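4.2 Sorting task and gripper comparison

The second experiment compares two sets of fingertips on the same arm and under the same controller. The task is short-range sorting: a single object is presented on a white table and has to be placed in one of two open containers, one gray and one yellow-green. Views from the wrist camera and the fixed camera are given in Figure 3.
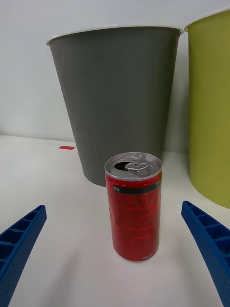
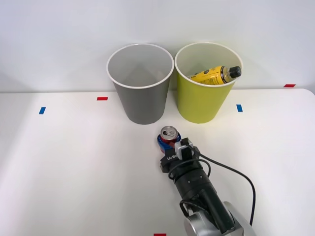
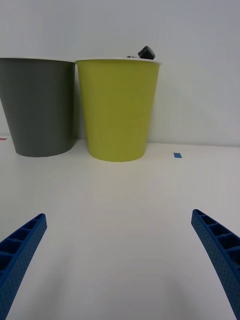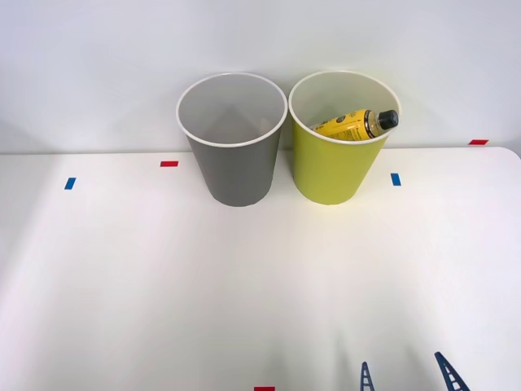 Figure 3. Sorting task, wrist camera (first and third) and fixed camera (second and fourth). The first two show a red drink can as the object.

Trerneo Reports on Applied Handling, Vol. 6, No. 2, p. 47

Fingertips. The Galeo fingers are compliant, with a ribbed inner structure that lets the contact face bend around the object. They are the blue fingers visible in both wrist views of Figure 3. The Sial fingers are rigid, with a flat rubber pad, and served as the baseline. Both sets were mounted on the same gripper body and closed at the same commanded speed. Closing force was limited in software, and the limit was not changed between sets.

Layout. Red and blue tape strips on the table mark reference positions. The containers stood side by side, which leaves little clearance between the rims. We kept this spacing on purpose — a wider gap made the release step too easy to separate the two conditions.

Controller. All trials used the Clundura policy described in Section 3, trained on 1,832 demonstrations and run without further tuning. Its inputs are the two camera streams and the gripper opening. Joint torque was recorded but not given to the policy. Jummai Iyamu set the start positions from a shuffled list, and Bello Adeleke scored the recordings without access to the controller logs.

Trials. We ran 2,000 trials, divided equally between the two finger sets. A trial counted as a success if the object came to rest inside the assigned container and neither container fell over. Objects left leaning on a rim were scored as failures. Of all trials, 1,520 succeeded. Among the failures, 231 were grasp errors, in which the fingers closed without holding the object or lost it during the lift. The remaining failures occurred during transport or release.

Grasp errors were more common with the rigid fingers, mainly on cylindrical objects approached off center. The compliant fingers tolerated a larger lateral offset but released less cleanly — an object sometimes stayed against one finger after opening and dropped late. Section 4.3 treats release timing separately.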